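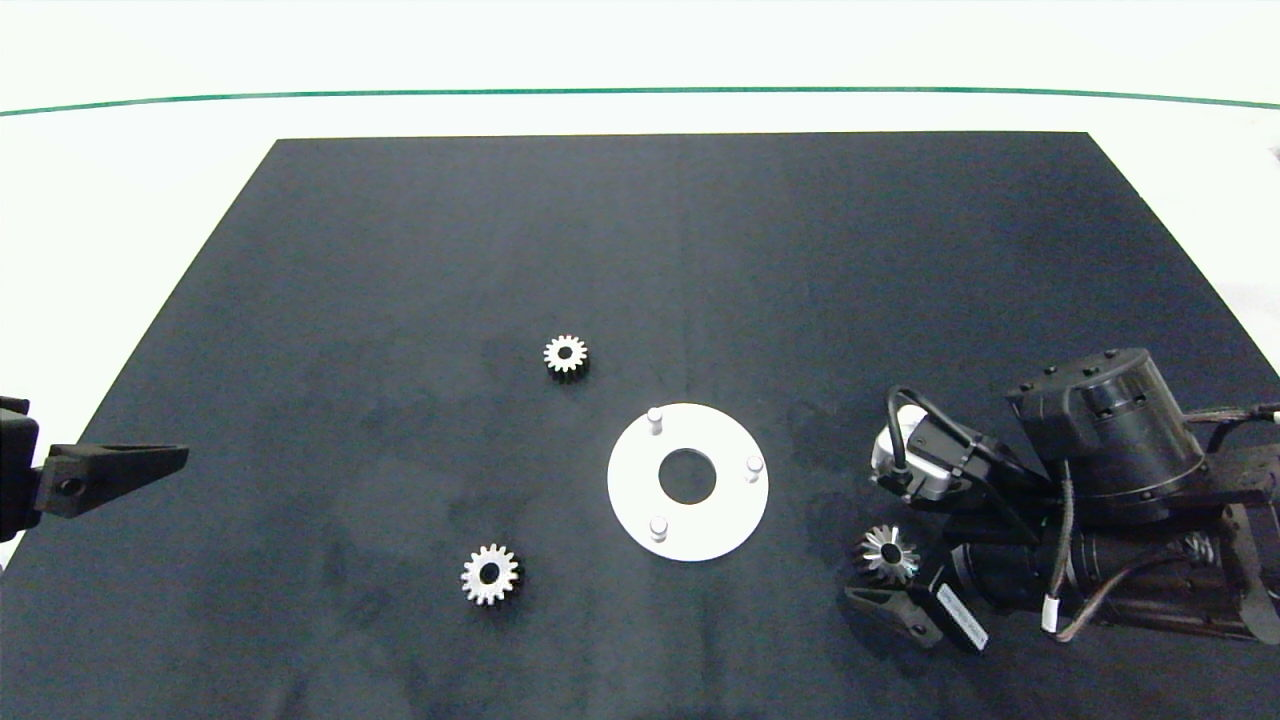 In Defense of the Dark Mat

I repair small gear trains at a bench in Havby, and I have one opinion that my colleagues find too strong. Gears should be laid out on a dark, matte surface before anything is put together. On a bare white table a small silver gear is easy to lose.
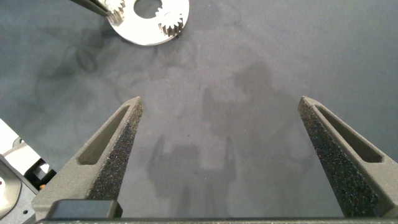 Pins First, Gears After

Many people take the gear in the hand and then look for its place. I prefer to study the plate. If a pin is bent, even a little, the teeth will complain later. At Sellitz we had over 300 plates in one May, and I checked every pin before I touched a gear.

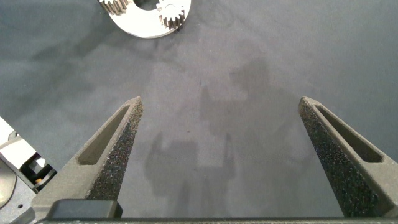

This is slow, I admit. A customer from Zerbridge once told me that he pays for gears that turn, and he does not pay for my looking. I understand him. Still, I would keep the wide space between parts, and I would wipe the mat more often than I do.
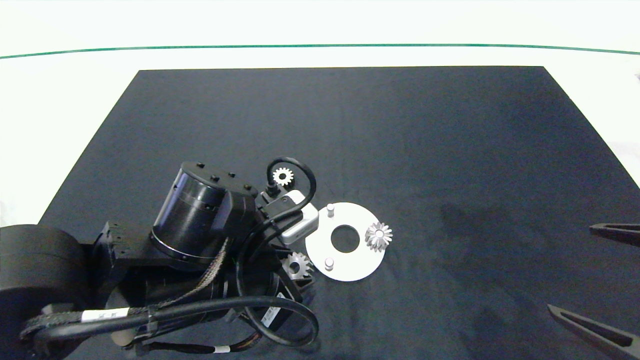 Is a cloth good enough in place of a mat?

For one evening it is fine, but a cloth makes folds, and small gears like to hide in them.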